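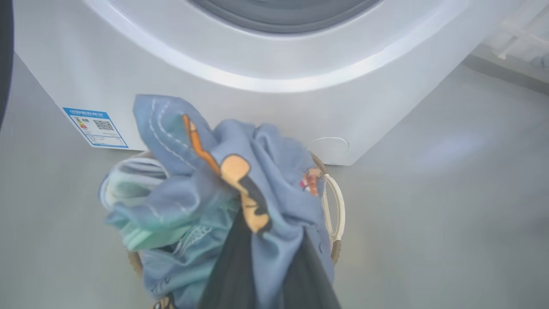

A light blue garment on its way from the basket to the washer.

KOSANCE PUTS ROBOT ARMS ON LAUNDRY LOADING, AND THE LAUNDRY CREW KEEPS ITS HOURS

20 November 2019

Hi, I'm Aurelia Radu and I run the day shift at Kosance. We wash clothes for families, care homes and a few small hotels, and we've got some news from the wash room that I've been itching to share (our office wanted two paragraphs, sorry, you're getting more).

As of this week the robot arms we have been trying out since October are a regular part of the day. We have 3 of them, set up by the people at Pruvow, and their job is loading. An arm reaches into a basket, pinches a piece of clothing, lifts it and carries it to the washer door. Then it goes back for the next one. It's slow work to watch, and I still stop and watch it!

If you have never loaded front-loaders for a living, let me tell you about the bending. The basket is on the floor, the door is low, and you go down and up all day long. In October we put 1,320 baskets through the room and the arms took 61 of them, start to finish. That's a small share and I'm fine with saying so. We wanted to go easy while everybody got used to having them there, and we'll be giving them more baskets through the winter.

So what changes for us? Nobody on the crew is losing hours. I asked for that in writing before I agreed to anything, and I got it. The people who used to load now spend more of the shift at the sorting table, checking pockets, reading care tags and treating stains, and that's where a good eye saves somebody's favorite shirt. Two of my crew have also trained as arm minders. They start the run, stop it if a sleeve gets wrapped around something, and sort out the tangles by hand. Minders get a higher hourly rate, which was overdue for people who know fabric the way these two do.

Gheorghița Jitaru has been loading washers here longer than I've been in charge, and she was not a fan on day one. I asked her for a quote and this is what she gave me: "My back is better at the end of the day. The arm is no good with fitted sheets and I told them so. Kids' clothes it does fine."

She's right about the sheets. Anything big and stretchy still gets loaded by a person, and so do wool, delicates and anything with a note pinned to it. Pruvow's team comes by to work on the sheets with us and they do listen, even when Gheorghița is cross.

For customers there's nothing to do differently. Same bags, same drop-off times, same prices. If you'd like your laundry loaded by hand only, tell us at the counter and we'll mark your ticket.

Next up is our second wash room, on Nistor, where we plan to start with one arm and the evening crew. They'll come over and spend a few shifts with us first, so they can ask my people anything they like without a manager hanging around. That includes me, I'll be in the break room.

Press visits are welcome in the mornings. Ask for Aurelia at the front counter, and wear flat shoes.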